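Museum Learning Pages: Materials and Their Stories

What Are Plastics?
For readers aged 8 to 11

Look at the things you have used since you woke up this morning. Your toothbrush, the lid of your lunch box and the buttons on your coat may all be made of plastic. Plastics are materials made by people. They can be hard or soft, clear or coloured, stiff or stretchy.

Where does plastic come from?

Most plastic begins as oil or natural gas, which is taken from deep under the ground. At a factory, the oil is heated and separated into different parts. Some of these parts are made into petrol. Others are turned into plastic.

Plastic is made of very long chains of tiny particles called molecules. A long chain of this kind is called a polymer. You may find it helpful to think of a string of beads, with each bead joined to the next.

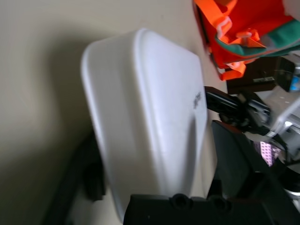

Not all polymers are made in factories. Wool, cotton and rubber are made of long chains too, and so is the hair on your head. People used these natural polymers for thousands of years before the first plastics were made.

How is plastic shaped?

Plastic usually arrives at a factory as small pellets, like grains of rice. The pellets are melted and the liquid is pushed into a hollow shape called a mould. When it cools, the plastic sets hard and the mould is opened. This is called injection moulding.

Bottles are made in a different way. A soft tube of warm plastic is placed inside the mould and air is blown into it, as if it were a balloon. The plastic spreads out until it touches the sides.

Can you wear plastic?

Yes. Melted plastic can be pushed through a plate with many small holes, rather like a shower head. It comes out as long, thin threads. Nylon and polyester are both made in this way. The threads can be woven into cloth, twisted into rope or cut short and used as stuffing. 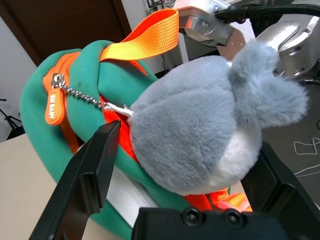

Threads made from plastic are strong and dry quickly. They do not rot easily. This is useful for a tent or a raincoat, but it becomes a problem when the item is thrown away.

Our textiles curator, Sigrun Wikström, looks after 56 objects made from early plastics. The oldest are kept in a cool, dark store, as light can make some plastics crack or turn yellow. The store is open to school groups in July.

Why do we use plastic with electricity?

Electricity does not pass easily through most plastics. A material of this kind is called an insulator. Plugs, switches and the outer layer of wires are made of plastic so that people can use them safely. 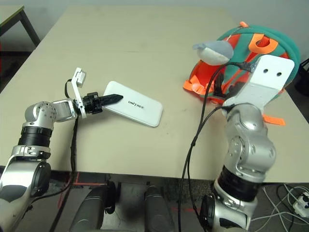 A white power bank on a table.

What happens to old plastic?

Some plastics can be melted and used again. Others cannot, because they burn instead of melting. Check the rules where you live before you put anything in the recycling bin. Items that contain batteries must never go in an ordinary bin. Ask an adult to take them to a collection point.

Words to know

Insulator: a material that electricity does not pass through easily.
Mould: a hollow shape used to form melted material.
Polymer: a very long chain of molecules.

Text by Wing-yan Ng, Learning Department.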